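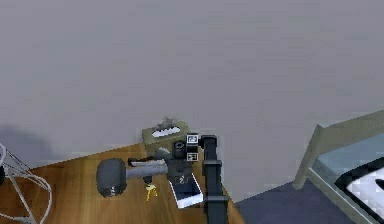 Home | Minutes | Rules draft | Join

Utano home-robot practice group, May minutes

I took notes this time, so blame me for the gaps. Khalil Geagea chaired and we got going at 9:30.

1. Grip rule. We went back to the Lorar draft and agreed the arm has to hold still for 2 seconds after closing before any lift. Khalil wanted longer — he lost, but cheerfully!

2. Small stuff on furniture. Keys, cards and so on get logged before a run starts, even if the task is nowhere near them.

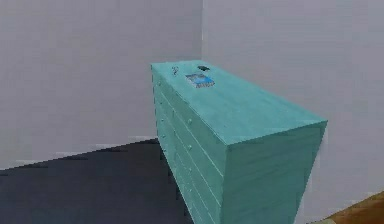 Simulated bedroom-type item check, chest top.

I said I'd redo the log sheet (the old one is a mess).

3. Doorways. Draft now says slow down before any threshold and treat an open door as something that could move. 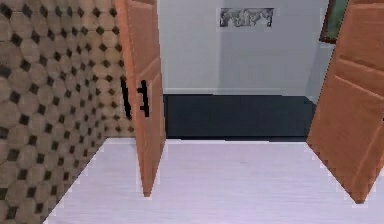 Ghizlane Bennani felt the slow-down should apply on the way out too, and we all went with that.

4. Run limits. Up to 300 simulated runs per rule change, then a person reviews 30 of them. Akl will host the results.
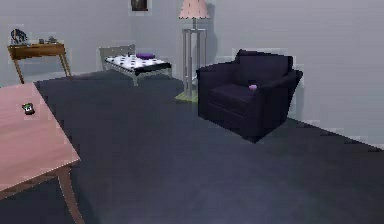
5. Next time. Zalla checklist, plus whatever we skipped.

Comments (2)

Ghizlane: Can item 4 say who picks the runs to review?

Khalil: Good point, I'll add it. Still want my longer hold, by the way!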